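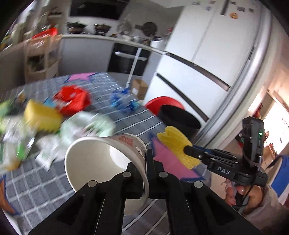 ok so the gripper fault is back. Jaws pinch fine for a while, then the width reading freezes and the log swears they're still open

Nelli Riihimäki found 13 freezes in 388 grabs!! I had guessed two, maybe three

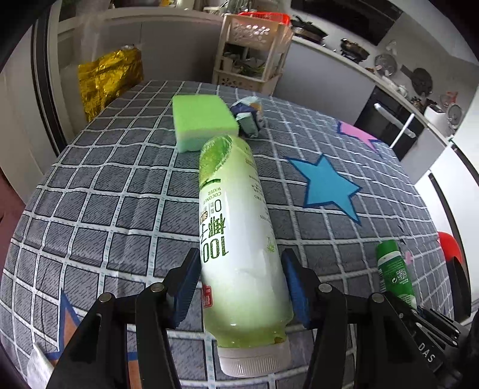 Coconut water, between the pads

bottles worry me most (a frozen reading means the arm learns to keep squeezing, yikes)
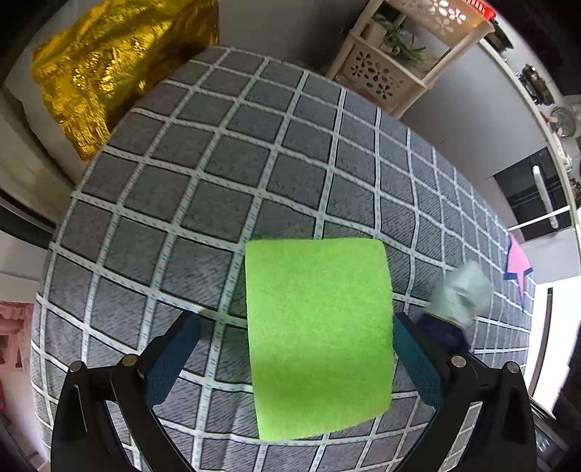 Green sponge, mid-grab

new cable from Hallton is coming, and until then I'm restarting after every set
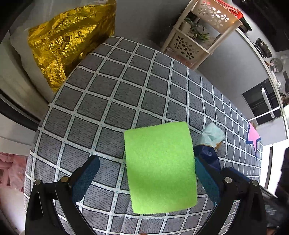

Walter thinks it's the connector. My money's still on the cable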